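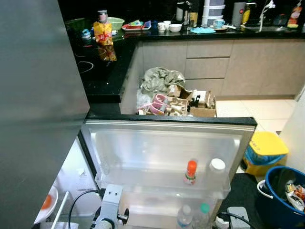
What can a home-built kitchen robot do after a year of evenings and weekends? Far less than the demo clips suggest, and most of what it does still needs a person standing next to it.

Slide 2. Say who I am. One of the people sharing the Muranard workshop. Not selling anything. I paid for my share of the parts, so I get to complain.

Slide 3. The claim. In October the build plan said "fetch a drink from the fridge." Ask the room how hard that sounds. Wait.

Slide 4. The fridge. Door shelves are the worst part. Bottles stand close together, some are clear plastic, and the caps are different colours. The door swings into the space the arm wants. Our arm bracket is metal and the door liner is plastic - guess which one I worry about.

Slide 5. Numbers, read slowly. 55 tries at one bottle. It came out upright 11 times. Somebody at Stida told me that was promising. I'd return a toaster that did that.

Slide 6. Cables. Black cable near the arm, power cord by the foot of the door. Every kitchen has this mess and no plan we copied had a page on it. Skip if short on time.

Slide 7. What I'd keep: the Zunier gripper mount, the slow mode, the big stop button. What I'd drop: voice control, which took nine weekends.

Slide 8. Questions. Someone will bring up the Jayawardena kit. I haven't tried it. I'd want to see it work in a kitchen that hasn't been cleared first. Stop after 10 minutes, leave the parts list up.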